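# The Husar Table

Hernán Ríos answered the ad because it said the table was free.
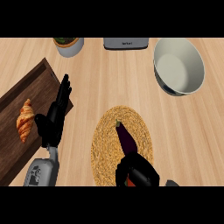
*A plant in a round white pot, at the edge of the table.*

The woman in Nisden had changed her mind by the time he got there. She wanted 200 for it now. He had 172 in his wallet and told her so.

"It was my brother's," she said. "He bought it in Husar, before the mill closed."

"I can come back with the rest."

"You won't come back." She looked past him at the truck. "Whose is that?"

"My neighbor's. I have it until 4."

She thought about this. Then she went down the hall and he heard her moving things in a closet. When she came out she had a folded blanket and a coil of yellow rope.

"Put this under it," she said. "The road to Cisidari is bad after the bridge."

They carried it out together, tipping it on its side to clear the door. She was stronger than he expected. He counted the money into her hand and she gave him back 15.

"For gas," she said.

He tied the table down with her rope. She stood on the step with her arms crossed and watched him do the knots — she had him redo one of them — and then she went inside without saying goodbye.

He drove home at half the speed limit. In December he found a name penciled on the underside, in a child's writing, while he was tightening a leg. He wrote the woman a letter about it. It took him three evenings, and he mailed it from the post office in Kokeso.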